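3.2 Participants and setting

The study was carried out at two further education colleges, Plellden and Udutdale, during the spring term. All 203 students on the second-year engineering courses were invited to take part, and 200 returned a signed form. Each filled in a short reading diary for 5 weeks, noting what they had read for their course, where they had read it and for how long. Diaries were kept on paper at Plellden and online at Udutdale.

Course reading at both colleges is a mixture of printed handouts, textbook chapters and illustrated screen material. Students were free to choose the order in which they read.
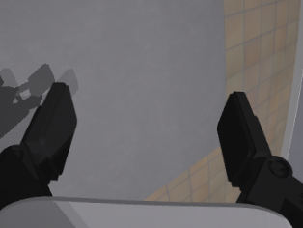
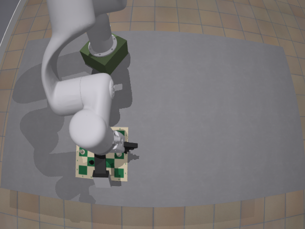

Figure 2. Two computer-rendered pictures: gripper fingers (first) and a white robotic arm on a green base (second).

Entries were coded by the first author using the scheme set out by Mets in the pilot study. Reading done on a bus or train was coded as travel reading, even where the student had also marked it as homework. A second coder worked through 25 diaries without seeing the first set of codes. Most disagreements concerned entries with no place given, and these were left out of the analysis in Section 4. Diaries handed in after the end of April were kept but coded separately.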